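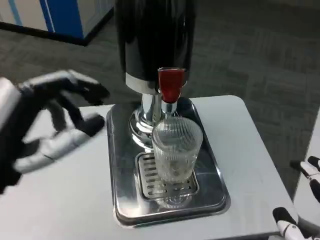 Left hand on its way to the red tap, glass already on the grate.

OK, a few of you asked why I went quiet about the drinks demo. We had a fault. A sneaky one, and I want to write it up while I'm still annoyed.

The task is dead simple on paper. Put a glass under the spout, push the tap, let go of the tap, pick up the glass. We'd done 336 pours by the middle of June and I was getting pretty smug!

Then on one run the left hand pushed the tap and just... stayed there. The log says "tap released." The tap was not released. The dispenser kept pouring, the glass filled, and the drip tray did its job until it couldn't.

Natalie Hollis got to the stop button before I did. (I was looking at the laptop, which told me everything was great.)

No one hurt, nothing fried. Carpet tiles have seen better days. Sorry to whoever is downstairs at Udcombe.

So, the cause. Our release check only looked at the finger command. We told the fingers to open, they got the message, box ticked. Nothing in there asked where the fingers really were. If one is hung up on the handle, the check passes anyway.

I went back through the logs with Kuo-hua Chien and it gets worse – 21 of those 336 pours had a late release. All of them passed. We'd been calling that "a bit of variation in fill level" for weeks. Ugh.

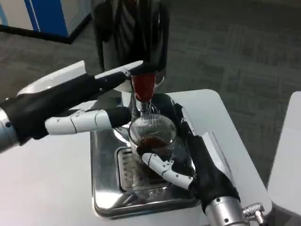 Right hand on the glass, left hand still up by the tap. Tight quarters in there.

And this is the part that bugs me most. With both hands in that close, a stuck left hand isn't only a spill problem. If the right one pulls away on schedule, you've got an open tap and no glass under it.

What we changed: release now needs measured finger position AND the wrist backed off from the handle. If either one is missing after 2 seconds, both arms hold still and it yells at us.

Also added a shutoff on the dispenser side that doesn't care what the robot thinks. Ritva Hakala asked for one back in the spring and I said we didn't need it. Ritva, you were right, please stop forwarding me the email.

Next up is 300 pours with cold water only, somebody standing at the stop button for every single one. I'll post the late-release count when we're through, good or bad.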